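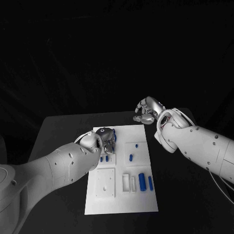
Bench work has held a central place in the Ostham trades program since its workshops were reorganized in September. Every exercise is carried out on a work board, and the board must stay put while small parts are handled on it. Instructor Teodora Kneževič advises her classes to choose a plain, dark surface -- the dark gray table with a black fabric backdrop is a sound model -- so that a small blue piece at the top of the board is easily found. Good colour contrast, she notes, spares the eyes over a long afternoon.

The program's guide, prepared with Krum Vukčević of Cekholm, runs to 171 pages and devotes 6 of them to the arrangement of the bench. Boards are to be squared to the table before any part is placed, and parts not in use are to be returned to their trays. Copies may be requested from the Ostham office.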